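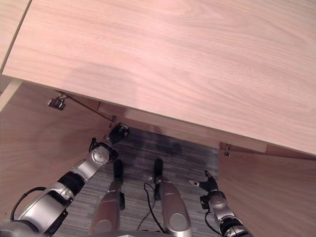 旧办公家具还值得留下来重新用吗?
只要板子没有受潮变形,五金还能更换,通常就值得。一件柜子或一张桌子最先出毛病的往往是铰链、门吸和固定件,换掉这些小零件,花费比买新家具低得多,用起来也会顺手许多。

Cetstead 办公楼三层的家具整理本周收尾,木色家具重新归位

本站讯 2018年7月20日,星期五。Cetstead 办公楼三层的公共办公区今天下午重新开放。这一轮整理前后用了两周,没有采购一张新桌子,也没有采购一个新柜子,全部是把楼里原有的浅色木家具搬出来、检查、修整,再放回合适的位置。走进去的第一感觉就是敞亮!灰色条纹地毯配上暖色木纹,整层楼看着舒服极了,好几位同事一进门就忍不住伸手去摸桌面。

这批家具是当年搬进 Cetstead 时统一配的,楼里的人习惯叫它们“Skarnard 系列”,名字来自原先那份配置单的抬头。这么多年下来,桌子被推来推去,柜子从一个部门换到另一个部门,有的门关不严,有的搁板装反了,还有几把钥匙早就不知去向。趁着七月来访的人少,行政组决定来一次彻底的清点,负责木工和五金的是长期合作的 Omer 工作室。

这次一共过手40件家具,桌子和柜子都有。工作室的师傅们先看桌子底下,再看桌面,这个顺序让不少旁观的同事觉得新鲜。其实道理很简单:桌面上有点痕迹,擦一擦、养一养就好,桌板和侧板之间的连接件如果松了,整张桌子都会晃。所以每张桌子都要检查金属角码、桌板下的横板和两侧立板,螺丝能拧紧的拧紧,滑丝的换新,垂下来的线也要理顺,免得坐下时膝盖碰到。

桌面的保养用的是最朴素的办法,微湿的软布顺着木纹擦一遍,干布再收一遍。灰尘一去,细细直直的纹路就显出来了,淡淡的粉米色,在灯下特别耐看。有同事开玩笑说,自己在这张桌子前坐了三年,今天才知道它原来是这个颜色。

柜子花的时间更多一些。木门看着简单,调起来却很讲耐心:铰链往里收一点,门缝就窄一点;上下两只没调一致,门就会歪着往下坠。这一轮总共换了80颗铰链螺丝,门合上去的声音都不一样了,轻轻一下,干脆利落,听着真过瘾。几只关不住的柜门也重新装好了门扣,不用再拿折起来的纸片去塞。

柜子里的东西同样理了一遍。过期的表格、重复打印的手册、没有人认领的空文件夹,统统清了出去。留下的资料按项目归类,其中 Vakulenko 项目的档案最受重视,多年来散落在几个部门,这次终于集中到了一处。经办的同事一本一本核对书脊上的编号,发现缺的两册就夹在另一个部门的旧目录堆里,当场一阵欢呼!
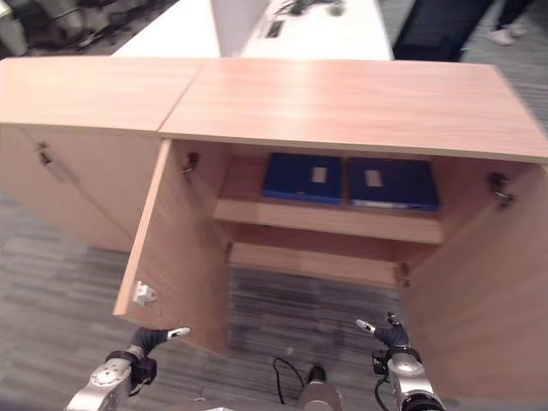

柜子怎么用,几条小约定

重新开放之后,矮柜和高一些的柜子并排靠放,方便大家就近取用。行政组为此写了几条约定,已经发到各部门的邮箱:

常用的文件夹放在搁板上,少用的放到下层。
文件夹平放或者竖放都可以,同一格里请统一。
柜门开着的时候留意过道,取完东西随手关上。
柜顶不堆纸箱,临时放一下的,请当天拿走。
发现铰链松动或者搁板不平,写张便条贴在门上,Omer 工作室的师傅每月会来看一次。

最后一条特别受欢迎。过去柜门坏了,大家往往将就着用,越用越松,等到有人报修的时候,连侧板上的螺丝孔都撑大了。现在一张便条就能解决,师傅们也说,早一点发现,修起来就是几分钟的事。

地毯也顺带清洁过。搬开家具以后,底下积了多年的灰尘总算见了光,清洁组用吸尘器顺着条纹来回走了几遍,灰、炭黑和浅银色的细线又清清楚楚。家具归位的时候,每件柜子都先量好离墙的距离再落地,尽量不在地毯上拖行。

座位安排和以前大体一样,只是靠走廊的一排桌子稍稍往里挪了挪,推着小车送文件的同事再也不用侧着身子过了。临窗的几张留作临时座位,不设固定使用人,谁需要安静地写东西都可以去坐。

接下来轮到二层。那边的家具和三层同属一批,柜子的数量更多,有几只一直锁着,里面放了什么还没有人说得清楚,想想就让人期待!行政组请二层的同事提前把私人物品带走,把需要保留的资料贴上标签,标签纸可以到三层前台领取。如果有想要交换的柜子,也可以一并登记,高矮和门的开向请写明白。

三层的备用钥匙已经全部试过,统一挂在前台的钥匙板上,借用时登记柜号,下班前归还。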